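Turnby Forums > Learning from demonstration > Grasp state from wrist cameras

howlader_k
Has anyone got the Jenow grasp-state model working on two-handed recordings? Their write-up says it needs no depth and no finger sensors, only the wrist view. I ran it on our home set, 3,701 clips, and the "holding" label flips on and off in the middle of a lift. I don't believe the headline numbers.

drollerico
Works for me. I trained on 240 clips and it was fine. What's your smoothing window?

howlader_k
18 frames. Going longer hides the flicker and makes the release late, so I'm not calling that a fix. Two from the set:
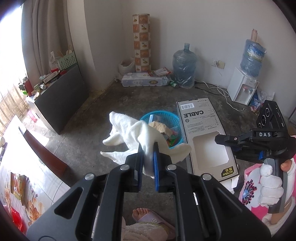
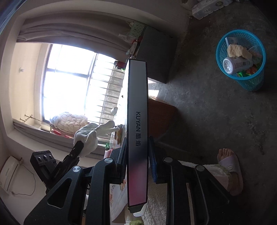 My guess is that the model never learned what a grasp is. It learned that something pale between the jaws means "holding", and these rooms are full of pale stuff. With the towel it has folds and a long tail to latch onto. With the narrow KUYAN box it gets a thin edge, and I'd expect the score to depend on what sits behind it. I masked the background on 260 clips and the labels moved - that shouldn't happen if it was looking at the fingertips.

drollerico
Or your mask ate part of the fingertips. Did you check?

howlader_k
I did, by hand, for the ones that flipped. Pads intact.

Daiane Xavier
I don't buy the color theory yet. You have a second gripper in view in both of those. If the tracker picks the wrong pair of jaws for a few frames you'd get exactly this flicker, and masking the background would change it too, depending on whether the other gripper got masked.

howlader_k
It got masked, yes. Hm.

Daiane Xavier
So you changed two things at once. Leave the second gripper in, mask everything else, run it again.

drollerico
+1. Still think the window is wrong

howlader_k
Running it tonight. I still wouldn't let a planner anywhere near this output.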